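Home | Cells | Grippers | Upkeep | Random article

Clernholm two-arm cell

The Clernholm cell is a tabletop setup with two robot arms, used at Granddale for sorting and clearing small stuff. I've looked after it since February, so this article leans on my own notes (sorry, Kröger fans!). The arms face each other across a marble top, with a parallel gripper on each, and most of the upkeep is plain old tidying.
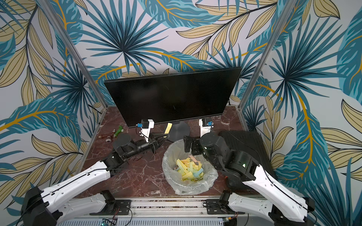
Photo: Gudrun Böttcher / Granddale cell notes

I check the wires along the base rail first, then the arm mounts, then I run each gripper open and shut 22 times. Paper scraps go in the lined wastebasket, never on the rail! Every 1000 cycles I go over the finger screws too, and I always do the left arm first, just habit.

Wrist views get their own check. I park the arm low over the stone and

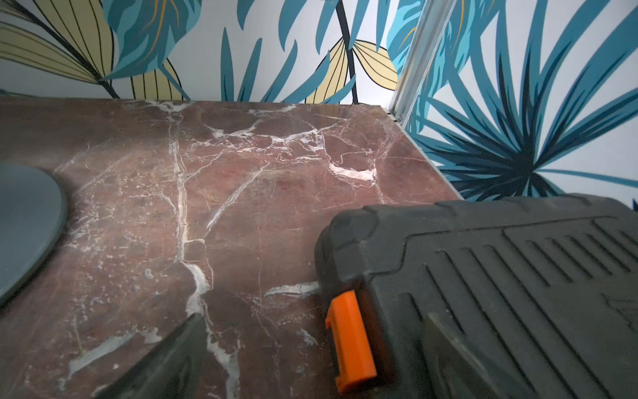
look for fingers that don't line up, and if they're off by more than 2 millimeters I redo the zero point. It's a quick job once you've done it a few times.

Related articles
Brandmont rail mounts
Kröger gripper fingers
Zero point (arms)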